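Didach Club Handbook — Working with the Humanoid
Section 4: The Basket Exercise

Revised June 2020. This section replaces the older sheet "Basket, first lesson". If you still have the older sheet in your folder, please throw it away. The step numbers are different and it makes confusion when two people read from two papers.

4.1 What you will practice

In this exercise the operator makes the robot hold a small plastic basket with one gripper and bring it to a low cabinet. It is the first exercise where the robot must stand, reach and carry in the same run. Before you begin it, you must have passed Section 3 (standing and small steps) with Yaw Gyamfi or with Catríona McGrath, and one of them must have signed your card.

You work in a team of three:

Operator — controls the arms and the legs.
Spotter — stands near the robot and watches the feet and the cable.
Log keeper — writes the run number, the settings and what happened.

Change the roles after 10 runs. Do not change the roles in the middle of a run.

4.2 Before power on

1. Read the log of the last team. If they wrote a fault and there is no signature beside it, stop and ask.

2. Walk the path between the robot and the cabinet. Remove anything you could step on.

3. Check both wrists. The cable at each wrist must have enough slack that the arm can go fully up and fully down. Move the arm slowly by hand and look at the cable during all the movement.

4. Check the handle of the basket. Pull it lightly. If the handle is bent, use the second basket from the shelf and write it in the log.

5. Open the Mekard panel on the laptop and load the profile "basket_low". Do not load "basket_table". The names are similar, but the shoulder limits are not the same.

Caution: The spotter must keep the stop button in the hand for the whole run. On the belt or in the pocket is not permitted.

4.3 First grip, near the floor

6. Bring the robot to the low position and wait until the panel shows READY.

7. Choose which gripper will hold the basket. The other gripper stays empty and is kept low.

8. Close the holding gripper on the basket in small steps. Begin with force level 28 and do not go above 57. More force will mark the plastic, and it does not hold better.

9. Raise the basket slowly and stop. Look at it from the operator's view. 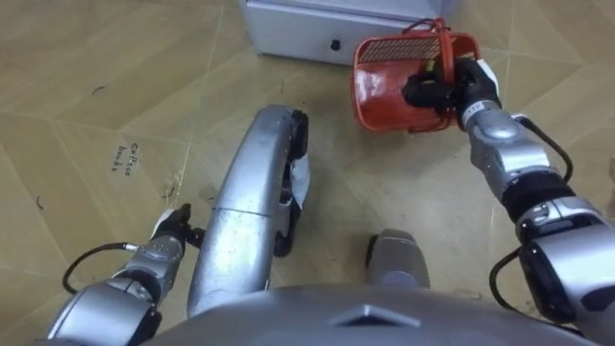

Figure 4-1. Basket held by the rim with the right gripper; left gripper empty.

10. Turn the wrist a little to each side. If the basket slides, lower it, open the gripper and start again from step 8.

Note: From the head view the torso covers the bottom of the picture, and the arms seem nearer to each other than they are. Many beginners move the second arm away because they are afraid of touching. It is not necessary if the panel shows the green margin.

Note: The rim grip is only for learning the force. For carrying to the cabinet, use the handle grip, as it is explained in 4.4.

4.4 Handle grip and carrying

11. Set the basket down and load it with the light practice items. For your first five runs use only light items. Glass and metal are not allowed in this exercise.

12. Bring the gripper to the handle from the side and close it. The handle should sit in the middle of the fingers. When it sits near the tips, the basket turns during walking and the panel gives the warning W-10.

13. Bring the robot to standing. Wait until the basket has stopped swinging.

14. The spotter says "cable clear" in a loud voice. Only then the operator may give the walk command.

15. Walk with the shortest step setting. After each step, pause. I know this feels slow, and Adelmo Barbieri has asked me more than once to remove the pause — but with a load on one side the balance correction needs this time.

16. Stop in front of the cabinet and turn the body to it. The arm should go forward and not across the chest.

17. Raise the arm until the bottom of the basket is higher than the top of the cabinet. Check it with the side camera and not with the head camera. From the head it is difficult to judge the height.

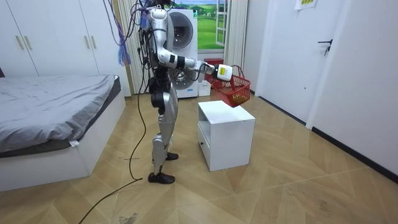

18. Hold this position while the log keeper reads the shoulder value aloud. If the value moves up and down, lower the arm a little and wait again.

19. Lower the basket until the panel shows that the load is gone. Open the gripper fully before you pull the arm back. If you pull too early, the handle stays on one finger and the basket comes back with the arm.

Caution: If the basket falls, do not try to catch it, neither with your hands nor with the robot. Press stop, wait, and pick it up after the panel shows SAFE.

4.5 Problems

The gripper closes but shows no force.
The sensor was not set to zero. Open fully, press ZERO, wait 1000 ms and close again.

The robot leans to the loaded side.
You have probably the wrong profile. See step 5.

The side camera picture is late.
Close the recording window on the laptop. If it is still late, tell Ermanno Messina, and please do not restart the router by yourself.

4.6 After the run

20. Bring the robot back to its start position, power off, and leave the arms down.

21. Close the log with your initials. The log must be complete if you want to enter the run for the Clallovo team selection in September.

Questions about this section: Raffaele Cocco, bench two, or write in the club channel.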